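Looking After a Hard-Shell Suitcase
Posted in Household Tips, Storage and Travel

A hard-shell case needs very little care, but most people give it none until a wheel stops turning at the airport. Set aside half an hour in January, or whenever the case comes back from a trip.

Wheels
Lay the case on its side and spin each wheel with a finger. One that drags has hair or thread wound around the axle. Pull it out with tweezers, or cut it with small scissors and then pull. Wipe the wheels with a damp cloth and let them dry before the case goes on carpet. Oil picks up grit, so use a dry silicone spray if a wheel still squeaks.

Zipper
Brush the teeth with an old toothbrush. Rub a plain candle along both sides, then run the pull back and forth a few times. If it catches at a corner, the case is too full there or the lining is getting in the way.

Packing
Open the case flat on the floor, with space to work on one side. A hard shell splits into two halves, and neither one stretches. Fold clothes to the same width and stack them with the heavy ones nearest the wheels. A plastic tub beside the case is handy for small things that don't have a place yet. Empty it before you close up. 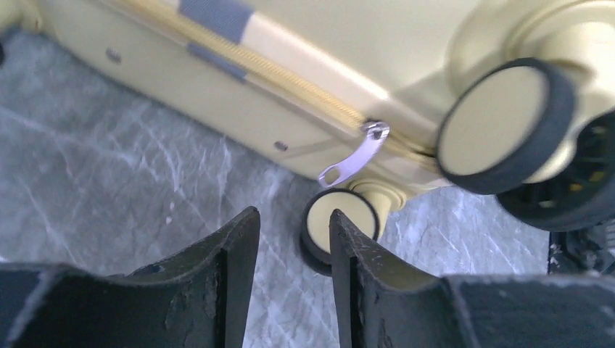
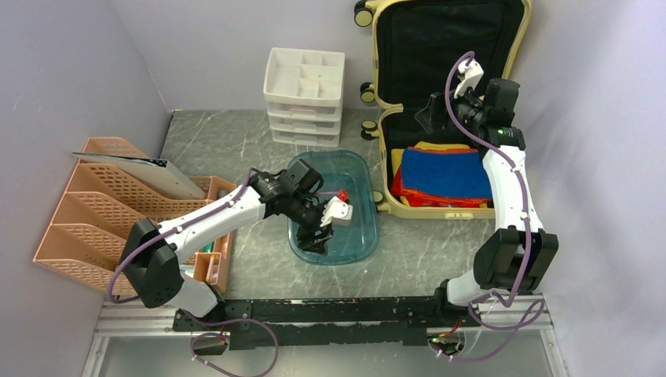

Yellow hard-shell suitcase: zipper and wheels, and open with folded clothes inside.

Shell
Warm water and a drop of dish soap will take off most marks. For black scuffs, use a melamine sponge and go lightly, as it dulls a glossy finish. I have used the Skunard one and the cheaper Flelier one and can't tell them apart.

Lining
Vacuum with the narrow nozzle, corners included. For a musty smell, leave an open dish of baking soda inside overnight with the lid down.

Between trips
Store it upright, zipped but not packed tight. Sweaters and spare bedding can live in it as long as they go in fully dry. Keep it away from radiators and out of direct sun, which yellows pale plastic.

Filed under: luggage, packing, cleaning
359 readers saved this page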